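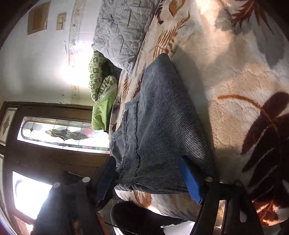
According to one shift lead at Haberkorn, the hardest part of bringing in the folding cell was deciding who would be allowed to stop it. The cell itself went in over a weekend. The question of stop authority took most of December, and it is the first thing to settle if you are planning a similar changeover.

This page covers the steps for moving a manual garment-handling station to a shared station, where staff and a Worosix cell work the same flow. It assumes the cell is installed, guarded and signed off by your safety contact. It does not cover programming.

Last updated Jul 22, 2020

Before you start

You need the station's current job sheet, the piece log for at least 2 full weeks, and edit rights in Jovell. If your site still keeps the log on paper, enter it first. Jovell will not build a work split from scanned pages.

Step 1. Write down the manual job as it is done now

Record each hand movement as a separate line: pick up, find the hem, flatten, grip, lift, turn, place. Do this with the people who work the station. The job sheet usually skips the small corrections, such as smoothing a gathered edge or taking a second grip nearer the seam. Those corrections are where a two-finger gripper spends most of its time.

Mark any line that depends on feel. Ribbed and napped cloth, heavy fleece and anything quilted should get their own lines, as the grip settings differ.

Step 2. Split the lines

Open the station in Jovell and assign every line to Person, Cell or Either. Start with no more than 6 lines under Cell. At Haberkorn the first split gave the cell too much, and the operators ended up clearing rejects for half the shift. The second split left hem finding with the operators and went much better.

Lines marked Either default to the operator when the queue is short.

Step 3. Set stop and restart authority

Everyone at the station can stop the cell. Restart is a separate permission. Give it to every trained operator on the shift, including part-time staff. If only the lead can restart, people hesitate to stop.

Step 4. Change the targets

Do this before the first live shift. Piece rates and hourly counts from the manual station no longer measure one person's work. In Jovell, go to Targets and move the station from Individual to Station. Any bonus tied to the old count has to be renegotiated separately, and payroll needs notice in writing.

Step 5. Run in parallel

Keep one manual table open for 4 weeks. Rotate operators between it and the cell so that everyone gets time on both. Haberkorn logged over 2,383 pieces in this period and used the reject notes to correct the grip settings for thick cloth.

Step 6. Review the job descriptions

The operator's job now includes clearing faults, checking grip marks and writing reject notes. Put these in the description and check the pay grade against them.

Known problems

Cell drops the piece on lift: the grip is too close to the folded edge. Move the grip point inward and retest.

Reject notes are blank: the note field is hidden on the small terminal layout. Switch to the wide layout under Display.

Operators report waiting time: too many lines are set to Cell. Return to Step 2.

Sites running Gollemis on the packing side should finish Step 4 there as well before linking the two queues.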